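In Defense of the Pegboard

01/02/2024
By the Home and Hands columnist
54 comments | 200 shares

My mother kept a toy in the hall closet that came out only when it rained. It was a board with pegs on it, and a flour sack full of gears that fit over the pegs, and if you set the gears close enough together you could turn one and the whole row would go. That was all it did. There was no picture on the box to copy, mostly because the box had been gone for years by the time I was old enough to ask for it, and there was no right way to finish. You put gears on until supper, and then you took them off and they went back in the flour sack.

I have been thinking about that board all winter, because I have been trying to buy one like it for a child in the family who is about to turn five, and I have learned a good deal more about the toy business than I meant to. The first set I looked at came with a tablet app. The second, made by a company called Zondis, had a motor in it, so that you pressed a button and the gears turned by themselves while you sat there and watched them. It also had 300 pieces, and I would like to meet the person who has picked up 300 of anything from under a sofa and then gone back to the store for more. The third played a song. I will not tell you which song, but I can still hear it.

What I wanted was the plain one. A flat board, some pegs, some gears, and a table to put it on. I found it in the end at Estine, the little secondhand shop on the corner where the shoe repair used to be, in a bin with a lot of jigsaw puzzles of covered bridges. I paid less for it than I paid for lunch.

Now, I know how this sounds. Every generation thinks the toys were better when it was small, and every generation is at least partly remembering its own knees and its own carpet. I have tried to be fair about it. I borrowed a building set from a neighbor last May and spent a whole evening with the instruction book, which ran to more pages than the manual for my car, and I enjoyed myself very much. When it was done I had a handsome crane. I put it on the shelf and looked at it, and I did not touch it again until the neighbor wanted it back. I would not say a word against anybody who likes a crane. But I noticed that the whole evening long I had never once wondered what would happen if I put a piece somewhere else.

With the gears you can't help wondering. You hold one up over the board and you look at the peg, and there is a small pause in there, before it goes on, that I have come to think is the best part of the whole business. 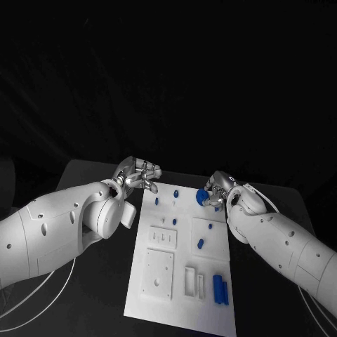
I would go so far as to say that the pause is what you are paying for. A child holding a gear over a peg is working out something quite hard. Will it reach the one next to it? Will it bump? If I turn this one toward me, which way does that one go? (I am a grown person with a mortgage and I still get that last question wrong about half the time, when there are more than three in a row.) And then the gear goes on and the answer comes right away, without a grown-up in the room having to say "good job" or "try again, sweetheart." Either the thing turns or it sticks. I can't think of many teachers that patient, and I had some very good ones.

There is also the matter of the fingers. I don't want to make too much of this, as I have no training in it, but getting a hole over a peg is a real piece of work when you are small. You have to come at it straight. Tip it a little and it catches on the rim, and then you have to decide whether to push or to lift it off and come down again. Pushing is what most of us try first. I watched the birthday child do it over and over on our kitchen table (we did a trial run, I couldn't wait) and somewhere in the second half hour the pushing stopped and a kind of wiggle took its place, a very small turn of the wrist, and down it went. I didn't teach that wiggle. I don't believe I could have described it.

A reader wrote to me after my column on wooden blocks to say that all this is very well for people with time on their hands, and that a toy that entertains a child by itself is a mercy when there is dinner to get. I take the point, and I have gotten a few dinners myself. But the plain board is the one that gets me through dinner. The singing set needs new batteries or a grown-up to make it stop. The one with the motor holds attention for as long as the motor is a surprise, and in our house that was a short afternoon. The board just sits there on the table waiting for somebody to have an idea, and somebody usually does, right around the time the onions go in.

If you would like one, I can pass along what I have learned from my months of shopping. Look for pegs that stand up firmly when you lean on them with a thumb. Look for gears big enough for a small hand to hold by the edge, and get fewer of them than you think you need. A dozen is plenty to start. Check that the teeth aren't chipped, if you are buying used, and bring one along to try on every peg, even if the people at the counter look at you. A bag is better than a box for keeping them in, in my opinion, though my sister-in-law and I have never agreed on that and I don't expect we will.

Ours is going to be wrapped this weekend in the funny pages, with the gears in a flour sack. I had to order the flour sack specially. It cost more than the toy did, and I would do it again.

54 comments | Share this column

Related
The Case for a Boring Kitchen Drawer
Wooden Blocks and the People Who Step on Them
A Walk Through the Forkedari Flea Market
Why I Still Iron Pillowcases
Letters: Readers on the Renaud Street Toy Library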